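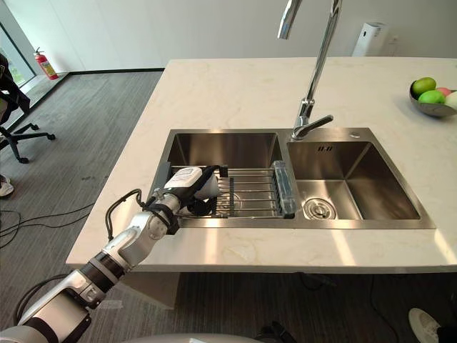 Zoia Tkachuk 说沥水架干脆就固定架在左槽上,别挪来挪去,每次进厨房都要先找架子在哪边,烦。杯子碗都搁左边,右槽留着倒水刷锅,她在自己家就这么干的。

先记着,还没定。洗菜的时候左槽要腾出来,所以我这边还是写“看情况挪”,后面“架子”那段有。有意见直接改文件,别在群里发语音,我听不完。

# Oso / 厨房水槽这一块

Varavard 那套房子的厨房说明,只管水槽、台面靠水槽那一段、洗菜和晾东西。灶台、烤箱、冰箱在别的文件里,冰箱那份还没写完(我知道)。

最后一次大改 7月31日。之后都是零碎小改,没记。

给谁看的:来做饭的、来洗碗的、来住两天帮忙看房子的。第一次来就从头看,来过的直接跳到“菜”。

## 目录里有啥

- `README.md` 就是这个
- `cai.md` 菜箱到货记录,有一段没一段的
- `tang.md` 蔬菜汤,Roksolana Mykhailiuk 写的,比我写的清楚
- `que-de.md` 缺的东西,要买的往里加一行
- `old/` 旧版,别看,里面水槽还是以前那个单槽

## 水槽

不锈钢,双槽。左边大,右边小但是深。两个槽中间是抽拉龙头,把手在龙头底下,短的那根。

- 用完龙头头子要推回去,推到底。没推到底会慢慢往下滑
- 把手往回扳的时候轻一点
- 右槽下水口有滤篮,每顿饭之后拎出来磕干净。磕在垃圾桶里,不是磕在花盆里
- 滤篮洗完放回去再走,别晾在台面上,上次找了一晚上
- 热油不倒水槽。两个都不倒
- 面粉水、淀粉水可以,多冲一会儿
- 咖啡渣不行

右槽深,泡锅用它。大汤锅进得去,烤盘进不去,烤盘斜着放左槽,一头洗完掉个头。

清洁:平时洗洁精加软海绵。钢丝球不要,绿面的百洁布也不要。有水垢的时候用醋,抹上,等一会儿,冲掉。台面上别沾醋,沾到马上擦。台面是浅色的,甜菜、咖喱、红酒、石榴,滴了就擦,别等饭吃完。

水槽边上那一圈最容易忘。水积在那儿,干了就是一圈白印子。抹布拧干,顺着走一遍,完事。

## 架子

卷帘那种,一根根不锈钢条,能卷起来收。搭在哪个槽上都行,搭稳就行。

规矩(暂行,Zoia 那条没定之前):

1. 洗菜的时候架子去右槽,左槽放菜
2. 洗碗的时候随便,谁洗谁定
3. 晚上最后一个人把架子擦干,卷起来或者摊着都行,不许湿着卷
4. 热锅可以临时放一下,先看看两头搭稳了没有

杯子倒扣,沿口朝下。碗斜着靠,别摞。刀不上架子,刀洗完当场擦干放回去,这条没有商量。

木勺、案板也不上架子。案板立着靠墙晾,木勺擦一把放罐子里。

那个竖的塑料盒是放刷子之类小件的,底下会存水,隔几天倒一次,拿瓶刷捅一捅。别往里插刀。叉子勺子可以,头朝上。

架子本身也要洗!每周翻过来刷一遍,条和条之间靠两头那里容易有油。用旧牙刷。牙刷在水槽下面柜子里,贴了胶布的那把。没贴胶布的不是。
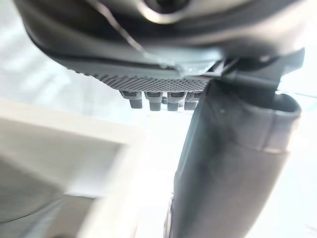 ## 菜

菜箱是 Nechyporuk 那边送的,放门口。谁先到谁搬进来。箱子压扁留着,下回要还。

到了先别全塞冰箱,先过一遍水槽:

- 带泥的(土豆、胡萝卜、甜菜)最后洗,或者单独洗。先拿干刷子把泥刷掉,刷到垃圾桶里,别全冲进下水口
- 叶子菜先挑,黄的烂的掐掉再泡
- 甜椒冲一下,蒂那个坑里用手指抠一圈。切之前再洗,洗早了放不住
- 大葱类的,leek 这种,要竖着剖开洗,沙子都在层里面,光冲外面没用。剖到快到根那里停,别剖断,断了散一槽
- 胡萝卜不削皮,刷。要削也行,皮留着煮汤底
- 土豆有芽的挑出来。发绿的扔

这周不吃的土豆不要洗,带着泥放纸袋里,放柜子最底下。洗过的土豆放不久,去年12月就是一袋子全洗了,后来扔了大半,可惜。

左槽大,一箱菜倒进去刚好铺开。别堆高。重的在底下,甜椒放上面,番茄干脆别进槽,搁碗里。

水:冷水。不用开太大,泡着洗比冲着洗省。第一遍的泥水放掉,再接一遍。叶子菜要三遍。洗叶子菜的水可以浇院子里的草,提桶在后门。

洗完捞到架子上沥。沥一会儿再切,不然案板上全是水,刀打滑。沥的时候翻一次,甜椒凹下去那头朝下,水才流得出来。

### 汤(短版)

完整的在 `tang.md`。着急的看这个:

- leek 切圈,只要白的和浅绿的,深绿的留着煮底
- 胡萝卜、土豆切块,大小差不多就行
- 甜椒去籽切条,后放
- 油,小火,leek 先下,软了下胡萝卜
- 土豆下去,加水没过
- 盐 4 克先放,出锅前在尝
- 土豆能戳穿了放甜椒,再一会儿关火

喜欢稠的就压碎几块土豆搅进去。奶油我不放,Roksolana 放,300 毫升的盒子她倒半盒。两种都好喝吧。

红颜色的菜(甜菜啊紫红的那些)别跟土豆一锅,除非你就想要粉红色的汤。

菜皮菜根:冻起来,袋子写日期,满了煮底。leek 的须根不要,沙子洗不净。胡萝卜缨子可以。甜椒籽不要。

## 台面

水槽旁边那截台面,靠窗,太阳直接晒上来。下午挺热的。巧克力、黄油、奶酪别搁那儿,面团要发倒是可以,盖块湿布。

电子的东西往窗那头放,离水槽远点。手机电脑耳机都一样。抽拉龙头甩一下能甩出去很远,已经吃过一次亏了(是我)。 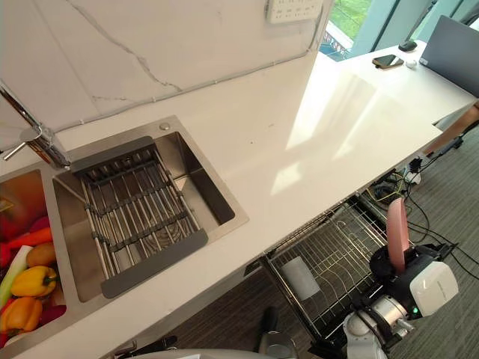 离得再远也别挨着湿抹布。要照着菜谱做的,先看一遍再动手,或者抄在纸上贴柜门,手湿着去划屏幕最后两边都是水。Trendton 的那本菜谱可以夹在书架上看,书架在烤箱旁边的抽屉里,内页沾过油了,翻的时候粘,慢慢撕。

抹布分两块:台面一块,手一块。台面的每天换。手的挂烤箱把手上,湿透了就换,别硬撑。换下来的扔洗衣机那边的桶里,不要团成一团放水槽边上,会有味道。

墙上溅的也顺手擦。龙头后面那块最多。干布就行,有油的时候沾一点洗洁精,再用清水布过一遍。

切菜在哪切:水槽右边或者岛台另一头都可以,案板底下垫一张湿厨房纸。切完的碎屑用手拢到碗里,别往水槽里扫,滤篮小,一下就满。

## 走之前

- [ ] 滤篮倒了,放回去了
- [ ] 两个槽里没剩菜叶子
- [ ] 架子擦过
- [ ] 龙头推到底
- [ ] 刀归位
- [ ] 抹布换了
- [ ] 台面擦了,水槽那一圈也擦了
- [ ] 垃圾,厨余单独一袋

厨余袋子快没了,已经写进 `que-de.md`。

## 常问的

**菜能在水槽里过夜吗**
不要。来不及处理就连箱子放阴凉处,盖一下。

**右槽下水慢**
先看滤篮。还慢就倒一壶热水,不要滚开的。再慢告诉我,别自己往里倒通渠的粉,上次倒了以后味道两天没散。

**架子能进洗碗机吗**
没试过。手洗。

**能不能多买一个架子**
问过 Zoia 了,她想要,我觉得没地方收。待定。

**菜箱里来了不认识的东西怎么办**
拍下来发群里,先别切。上回那根长的黑皮的是婆罗门参,削了皮要马上泡柠檬水,不然发黑。写进 `cai.md` 了。

## 改动

- 加了 leek 的洗法,有人吃到沙子
- 架子规矩从“随便”改成现在这样
- 删了洗米那段,挪到电饭锅文件里去了
- 汤的盐原来写的太多,改少了
- 目录那里 `old/` 以后要删,先留着

待写:冻菜怎么码,冬天菜箱的内容(主要是白菜和根茎,跟现在差挺多),净水壶换芯。净水壶那个谁有说明书发我一份,我这份缺页。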